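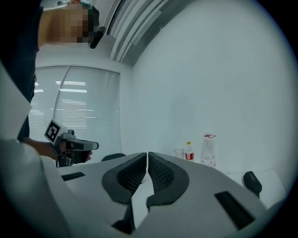

Hand-held grippers at the recording table, with a glass and two bottles set out by the wall.

Count the failures too

Most of the papers I read last year on teaching robots by hand-held gripper had the same table in them somewhere. It gave the number of demonstrations, then the success rate of the trained policy, and the reader was meant to draw a line from one to the other. More demonstrations, better robot. I have spent the past two years recording this kind of data and training on it, and I think the table is missing a column. It should say how many demonstrations were thrown away, and who decided.

The method itself is sound, and I am not arguing against it. A person picks up a gripper, does the task with their own arm, and the recording goes into training without a robot ever being in the room. It is cheap and it is quick. A new person can be useful within the hour. Anyone who remembers steering an arm through a cup-stacking task with a joystick will not want to go back.

But because it is quick, people make a lot of recordings, and because they make a lot of recordings, they clean them. The cleaning is where the trouble starts. A typical methods section gives it one sentence: "low-quality episodes were removed". I have written that sentence myself. It covers a bottle that tipped over, a tracking fault, a grasp that took three tries, and an afternoon when the person holding the gripper was tired and everything looked a bit slack. Those are four different things and they should not go in the same bin.

Our own case is the one I can speak about. For the Tarine set we recorded 1,844 episodes of simple tabletop work: picking up a drinking vessel, moving it, setting it down upright. Rawiri Pearce did the first pass of cleaning and I did the second. We kept notes, but only on what we kept. When a reviewer asked us what share of the rejected episodes were hesitant grasps, we could not say. We had deleted them.

So in October we recorded a smaller batch and kept everything. Each rejected episode got a reason from a fixed list, and two people had to mark it without seeing the other's answer. On tracking faults they nearly always agreed. On "poor grasp" they agreed so seldom that I stopped trusting the label at all. One of us was rejecting any grasp with a second attempt in it. The other was happy with a second attempt as long as it worked. Neither was wrong, and neither rule had ever been written down.

Then we trained three policies on that batch: one on the strict selection, one on the generous selection, and one on everything except the tracking faults. Each was given 30 trials on the arm. The strict one was the smoothest to watch and did well when the first grasp landed. When it missed, it mostly hung there with its fingers shut on nothing, and in 9 of its trials it never tried again. The policy that had seen people fumble and recover would open, back off and have another go. It was uglier and slower, and it finished more of the task.

I would not build a theory on 30 trials. The batch was small, the objects were few, and clear containers are awkward for any system that works from cameras. Someone else's set might show nothing of the kind. What bothers me is that I cannot check, for any published set I know of, because the rejected episodes are gone and the rules for rejecting them were never given.

There are fair objections. Declan Te Moana, who runs the recording at Nitum and has far more hours at it than I have, thinks I am making a fuss over housekeeping. His view is that a good operator knows a bad episode when they feel it, and that asking for a written reason every time will slow people down and get you lazy answers from the list. He is right about the second part. By the end of a long session our reasons got shorter and more alike. I still prefer a lazy reason to a missing one. A lazy reason can be checked against the recording -- if the recording is still there.

The other objection is storage. Wide-angle video from more than one camera adds up, and a rejected episode takes as much room as a kept one. We ended up storing the rejects at a lower frame rate, which was enough for looking at and not enough for training at full quality. That is a compromise and I would like to hear of a better one. Xiong, a much larger set than ours, has the same problem many times over, and I don't pretend our answer would suit it.

There is also a quieter worry, about pride. Putting the rejects out means letting strangers see your people drop things. I felt this more than I expected to. Some of the worst episodes were mine.

What I am asking for is small. Give the number recorded as well as the number kept. Print the list of reasons, and say who applied it and whether anyone checked. Keep the rejects for as long as you keep the rest, in whatever form you can afford. And if a person's second attempt at a grasp was cut on purpose, say so plainly, so that the next group knows why their robot freezes.

We are doing this for the next set, Zitex, and the rejects will go out in the same release as the rest.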